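Why Does It Get Dark?

Every night the same thing happens. The sky goes dim, somebody tells you to brush your teeth, and the whole day is declared over without anyone asking you. It seems rude. So where does the light go?

Start with an orange and a flashlight. The orange is Earth. The flashlight is the Sun, which is much bigger than a flashlight and does not need batteries. Point one at the other in a dark room and you'll see that only half the orange is lit. The other half is having its night. Now turn the orange slowly. A pip of shadow becomes a pip of sunshine, and somewhere on the peel a very tiny person is being told to get up for school.

Earth takes 24 hours to turn all the way around. You can't feel it, because you and your bed and your breakfast are all turning along with it at the same steady speed.

Night doesn't arrive like a light switch, though. After the Sun drops below the horizon, the air high above you is still catching sunlight and scattering some of it down. This in-between time is called twilight. Grown-ups use it to say "five more minutes," and then count very fast.

Your eyes have their own plan for the dark. The pupil, the black dot in the middle, opens wider to let in more light. At the back of each eye are cells called rods, which work well in dim light but are hopeless at color. Go outside after dark and your red sweater may look like a gray sweater. It hasn't changed. Your rods just don't care about fashion.

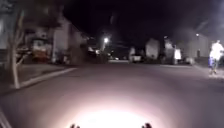 Rods are slow, too. They need half an hour or so to get properly used to the dark, and one bright light can spoil all that patient work in a moment. People who look at stars often carry a red flashlight, because rods hardly notice red.

Try it yourself in August, with a grown-up along. Sit in the yard, look up, and count the stars you can see. Wait 13 minutes – no peeking at a phone – and count again. You should find more than you did before. The stars were there the first time – your eyes were still getting ready.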